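Matte black

Matte black is a dark surface finish with low gloss, used on tools, fittings and household goods. It scatters most of the light it reflects, so flat areas look even and nearly without detail. Shape is read mainly from the edges - bevels, corners and the rims of holes.

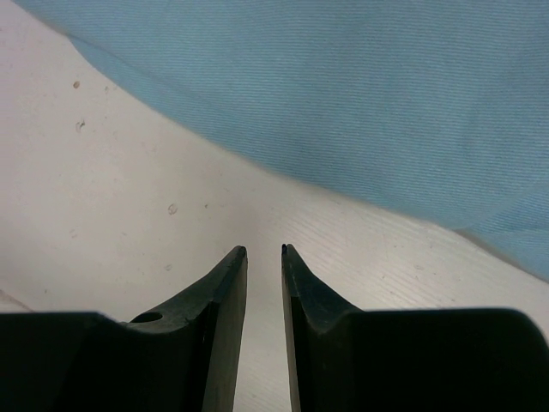 Matte, nearly pure black surfaces with faint gray highlights along the edges.

Care

Soft cloths are preferred. Abrasive pads polish the surface and leave shiny patches. Aroha Mahuika's handbook for the finisher Vement sets a limit of 2 coats, with light sanding between them.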